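Hilo sobre los pastos comunales de Drasasside y el conflicto que dejó la mina. Lo escribo en español porque muchos de vosotros me lo habéis pedido. Perdonad los errores, intento ir despacio.

1/ Drasasside es un valle con 833 hogares. Casi todos viven de las cabras y de un poco de maíz. La tierra buena está junto al río, y desde hace dos generaciones se reparte por acuerdo oral entre los pueblos de arriba y los de abajo.

2/ Cuando la empresa Salminen abrió la cantera, cerró el camino antiguo del ganado. Los pastores de arriba empezaron a pasar por los campos de los de abajo. El primer año hubo quejas. El segundo año hubo cabras muertas y una casa quemada.

3/ La compensación de la empresa fue de 2,000 por familia, en moneda local, pagada una sola vez. Se pagó solo a quien tenía un papel de propiedad. Las viudas, en su mayoría, no tenían ninguno – el papel estaba a nombre del suegro o de un cuñado.

4/ Yo llegué en noviembre para trabajar con la oficina local de mediación. Somos cinco personas y tenemos cuatro idiomas en común, ninguno de ellos hablado por todos. Las reuniones son largas.

5/ Lo primero fue caminar por los límites con los ancianos de los dos lados. Nos costó mucho conseguir que caminasen juntos. Cada uno señalaba un árbol distinto, y algunos de esos árboles ya no existían.

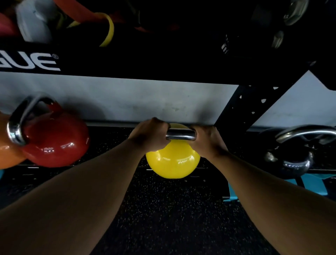
Ľubica Říha

6/ De estas caminatas salió un mapa dibujado a mano. No tiene valor legal todavía. Pero los dos jefes lo firmaron y ahora, cuando un rebaño entra donde no debe, se habla primero del mapa y después del culpable.

7/ Las mujeres pidieron una reunión aparte. Dijeron cosas que delante de los maridos no se dicen: que el camino nuevo al agua pasa por el campamento de los obreros, y que van en grupo y antes de las seis de la tarde. Esto no estaba en ningún informe nuestro.

8/ Pedimos a Salminen un segundo paso para el agua, por el lado este. La respuesta fue que lo estudiarán. Seguimos esperando la carta.

9/ Me preguntáis si la mina debe cerrarse. No me corresponde a mí decirlo. Hay jóvenes que cobran allí su primer sueldo, y hay madres que lavan la ropa en un agua de color marrón. A veces son de la misma casa.

10/ La próxima reunión es sobre los títulos de las viudas. Vendrá un funcionario del registro, si la carretera lo permite. Os contaré qué dice cuando tenga otra vez conexión.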